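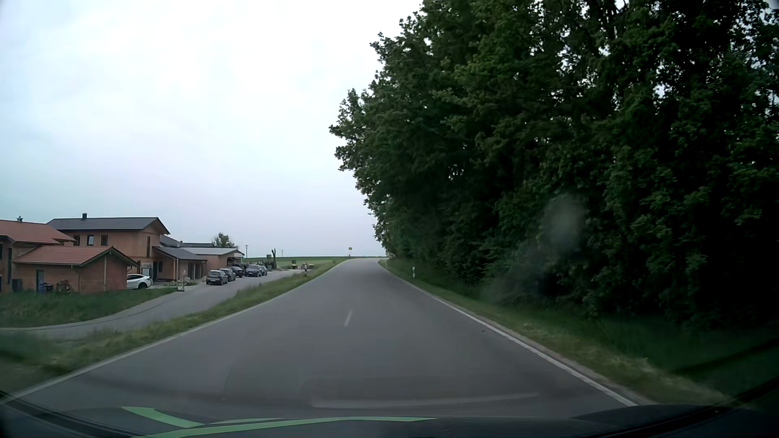

# Fernaline questions, answered by someone who's had it for a while

I run the Gerken and Illgate bus feeder routes, and we've been trying out Fernaline, the driver-assist and road-recording kit from Gallardo. I get the same emails over and over, so I've put my replies in one place. I don't work for Gallardo and I paid for the thing like anyone else!

**What is it, in plain words?**

A kit that goes in an ordinary car. It records the roads you drive, builds a map from them and then helps with the steering and speed on those same roads. You stay in the seat and you stay in charge. If you want to nod off with a newspaper, this isn't your kit.

**How long did fitting take?**

I left the car at 8 in the morning and had it back for tea. The fitter then sent me out for a calibration drive, 19 miles of it, with a good mix of bends and straight bits.

**Do I need painted lines on the road?**

I asked this one myself before I bought it. On a main road with solid edge lines the kit has plenty to hold on to and I've had very little bother. 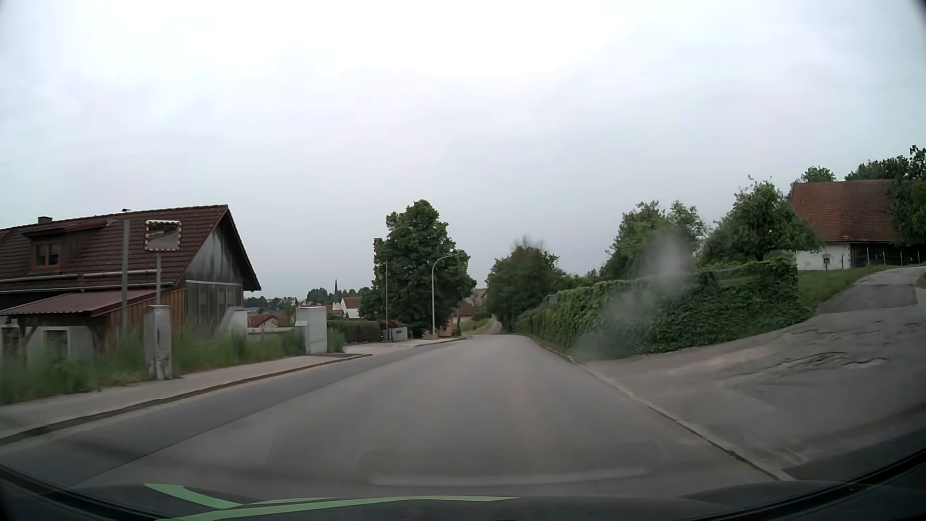
Villages are harder work. You get roads with no markings down the middle, side roads joining at odd angles, patched tarmac, hedges right up to the edge. Fernaline leans on its own map there, so you need to have driven the stretch a few times first (the manual says three, I'd do five). Until then it beeps and hands the wheel back, sometimes a bit late for my liking.

**Does it cope with grey weather?**

Flat cloud suits it very well, better than low sun, which made mine sulk for most of April. Heavy rain I can't vouch for - I switch it off and drive.

**What about storage?**

The standard drive holds some 800 miles of recording. Get the bigger one if you can stretch to it, I was forever clearing mine out.

**What does it cost to run?**

I pay 308 a year for map updates and support. You can skip it and keep what you've already mapped, but then you're on your own if an update goes wrong.

**Can I move it to another car?**

Yes, but you'll have to do the calibration again, and the mounting bracket is sold separately (grr).

**Would you buy it again?**

For regular routes, yes. If you drive somewhere different every day I'd wait for the next version - the mapping is where most of the money goes and you'd hardly use it.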